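**To:** branch-coordinators list
**From:** Office of Shared Services, Herkthorpe
**Subject:** Re: Equipment loan periods and the February return date

Dear colleagues,

Thank you to everyone who wrote in response to last week's notice. The message from the Brirkbridge branch raised several points that other branches have also put to us, and it is quoted below so that the reply may be read by all.

> Dear Shared Services,
>
> We have read the revised terms for the equipment loan collection and have three questions before we post them at our desk.
>
> First, the notice gives a loan period of 7 days for projectors and portable speakers. Our community groups mostly meet every second week, and until now they have kept an item between meetings. Are renewals still allowed, and may they be made by telephone?
>
> Second, the notice says that an item returned without its cable or adapter will be treated as "not returned." Does the daily charge apply in that case? We would find this hard to explain to a patron who has brought back everything except a cord.
>
> Third, we hold a number of spare cables which do not appear in the catalog. Should these be sent to Herkthorpe or kept at the branch?
>
> With thanks,
> Piret Sproģis
> Brirkbridge Branch

We will answer these in the order in which they were asked.

**Renewals.** Each item may be renewed once for a further 7 days, provided that no other patron has placed a hold on it. Renewals may be made in person, by telephone, or through the patron's online account. A group that needs an item for longer should apply for an extended loan. The form has not changed, and it should reach this office at least six working days before the first date of use. Extended loans are approved for groups only. Individual patrons who ask for one should be offered a place on the hold list.

**Incomplete returns.** The wording of the notice was not clear, and we regret the confusion. An item returned without a listed part should be checked in as usual and marked "incomplete" in the record. No daily charge applies. The patron then has 20 days to bring in the missing part, after which the replacement cost is added to the account. The limit for a single replacement charge remains $55. Staff at the desk may not waive this charge, but a branch coordinator may do so once per patron in any year, with a short note in the record.
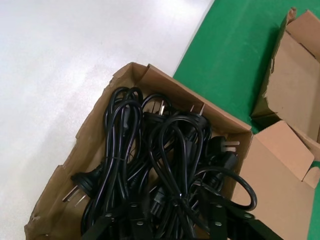
**Spare cables.** Branches may keep any spares that fit equipment in their own collection. Please attach a branch label to each one and enter it as a part under the main item, so that it can be found when a patron reports a loss. Spares that do not fit anything held locally may be sent to Herkthorpe with the Wednesday delivery. Please do not send cables with damaged insulation or bent pins. Those should be disposed of under the usual procedure for electrical waste.

The Siliņa branch has asked separately whether a cable may be lent by itself. It may not. The insurance arrangement covers catalogued items and their listed parts when they are borrowed together, and a cable lent alone would fall outside it.

We also remind all branches that items now on loan under the old terms keep their original due dates. The revised terms apply to loans made after the February return date, including holds placed before it. The Jirnlow branch will be closed for floor repairs for part of that month, and its patrons may return equipment to any other branch. Please check such items in at your own desk and hold them until Jirnlow confirms that it has reopened.

A corrected notice is attached to this message and replaces the earlier one in full. Please remove the old version from desks and bulletin boards by noon on Wednesday. Branches that need printed copies in a larger type size should reply to this office directly and not to the list.

Sincerely,

Office of Shared Services
Herkthorpe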